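About Pinden

Pinden writes and checks working rules for teams that record hand tasks for robot training. We started in Illgate with two people and one client, and we now work from an open-plan office in Wivbridge.

Our handbook has 673 rules. Most are short. Fingers and pads are wiped before each session, and marker tags are replaced as soon as a corner lifts. Anyone passing through the room is told when recording is on - visitors too.
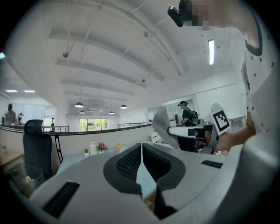 Every new operator spends 3 days with Griet Willems before recording alone. She teaches grip, pace and when to stop. A session that breaks a rule is marked and kept out of the delivered set, even if the task went well. Last year we reviewed 1,677 sessions this way.

Faces are blurred before files leave our server. Roel Verschueren handles requests from people who want their footage removed.

Evelien De Bruijn edits the handbook, and a new version comes out each July. Clients may copy it for their own sites. Send corrections to Fenna Dijkstra at the front desk, with the rule number in the subject line.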